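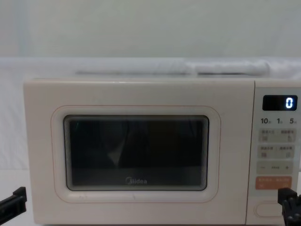

Teaching by Hand at Nenmont

The woman who runs the teaching floor at Incombe has a kettle in her office and strong opinions about microwave doors, and over the course of a long afternoon she was generous with both. I had come out to Nenmont to learn how a robot gets shown a household chore, and I had my questions neatly typed up. We got to maybe a third of them. The rest of the time she talked and I followed along behind, and I think I learned more that way.

Her company makes nothing you can buy. It produces demonstrations: a person works a pair of arms by remote control, the arms do some small kitchen job, and everything the cameras and joints record along the way is handed over to whoever is training the robot. The remote system is called Fimetti, and it consists of two handles on a stand, a pedal for each foot, and a screen showing the view from chest height on the robot.

"People sit down and they expect it to feel like a video game," she told me, pouring. "Then for the first hour it feels like wearing somebody else's arms. You reach for a thing and you're short of it, every time, and you get a little mad. After lunch most folks stop being mad, and that's when we start recording."

The task that month was the microwave. It's a good one, she said, for the reason that everybody thinks it's easy. The order from the client was for 3000 clean demonstrations, and on the day I visited they had 899 (she checked, then checked again, and seemed pleased with it). A clean demonstration means the operator opened the door, closed it, set a time and started it, with no bumps and no long pauses to think.

I asked her what was hard about it, and she put down her cup and used both hands to explain.

"The latch, to begin with. On this oven you don't pull a handle, you press down low, on the right, and your own thumb knows just how much to press. You've never once thought about it. Well, the person at the handles doesn't have a thumb there. They've got a hard black finger and a picture on a screen, and they have to learn to push until the door lets go and then quit pushing right away. If they keep going, the whole oven scoots back. We had one walk itself clear to the wall before we started paying attention to that."

Then there are the buttons. The panel is the flat touch kind, with a plus and a minus for adjusting, numerals for adding ten minutes or one minute or five seconds, and a wide salmon-colored button underneath. The labels are in Chinese, which two of her operators can read and the others have simply memorized by position. She doesn't see that as a problem. "The robot can't read it on day one either," she said. "I kind of like that they're in the same boat."

There is little to feel in a touch button, of course, and this led us into a long and very enjoyable detour about elevators, which I'll spare you. Her point, when she got back around to it, was that operators learn to watch the display instead. It sits at zero, they press, and if the number changes they know they landed it. If it doesn't, they are asked to back off a little and try again in the same recording. She keeps those. A person missing a button and calmly fixing it is worth a lot to her, and she would sooner have a handful of good recoveries than a whole morning of perfect presses.

I wondered whether it wouldn't be simpler to take hold of the arms and move them yourself. She laughed, and said they do that too, in the other room. They call it hand guiding. You stand next to the arm, put it in its loose mode, and walk it through the motion the way you'd teach a child to swing a bat. She loves it for the latch, where you can feel the resistance through the arm, and dislikes it for nearly everything else.

"You get in the way of the cameras, for one. There's your elbow, there's your sweater, and now the robot thinks a sweater is part of opening a microwave. And you've only got the two hands yourself, so try guiding both arms at once. I've watched people do it. They look like they're dancing with a coat rack."

New operators at Incombe train for 9 shifts before their recordings count. The first few are spent on nothing but reaching and stopping, with the second arm held still off to one side, and I gathered that the holding still is what people complain about most. An idle arm tends to wander when your attention is on the other one. She could tell who was at the controls, she said, just from how the left gripper waited.

Before I left she let me have a turn. I found the door with my second try and the button with my fifth, and I apologized out loud to the oven, which she said is very common. She had saved the recording by the time I got my coat on. It won't count toward the total, but she wanted the misses.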